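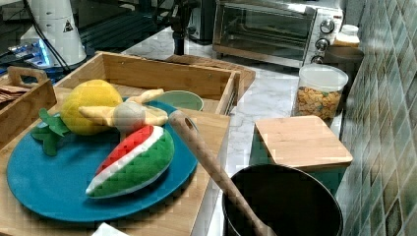
Keeping boards out on the counter, or not?

GrietSegers, 9/14/19
We have a marble counter with cutting boards, a wooden tray and a blue plate my son uses for his play food. It all stays out because the cabinet is full. My sister says I should put everything away except one board. I use more than one, so I'd like another opinion.
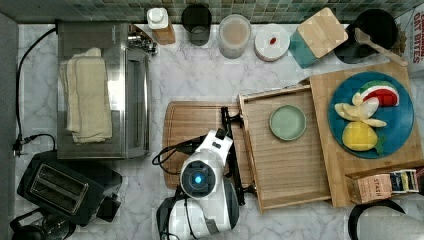 The big board is for bread and the other one is for fruit. The tray moves around depending on who is cooking. I don't want to drill into the tile.

pantry_moth
I'd leave the boards and move the plush watermelon. Play food needs its own bin. Ours is a Kavska, 9 dollars.

lowshelf
Disagree. Kids use it because it's next to the real food. What I would move is the towels on top of the toaster oven. That thing gets hot.
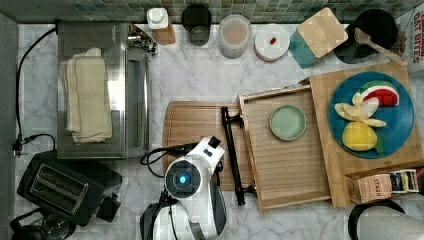 Re: towels

GrietSegers
They come off before we turn it on – most days. But fair point. Where would you hang them?

lowshelf
On a bar at the end of the cabinets. I put a dark bronze one from Ruvside on light wood, 2 screws on each post. It has held up fine.

pantry_moth
Bars just collect towels. Use a drawer.
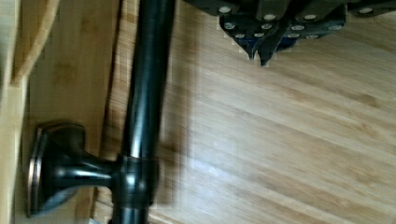
Comments

tomk4: Stand the boards on edge and you get half the counter back.

Vanhove_fan: Drawer for towels, same as pantry_moth.

oatsy: Did you get the bar in the end?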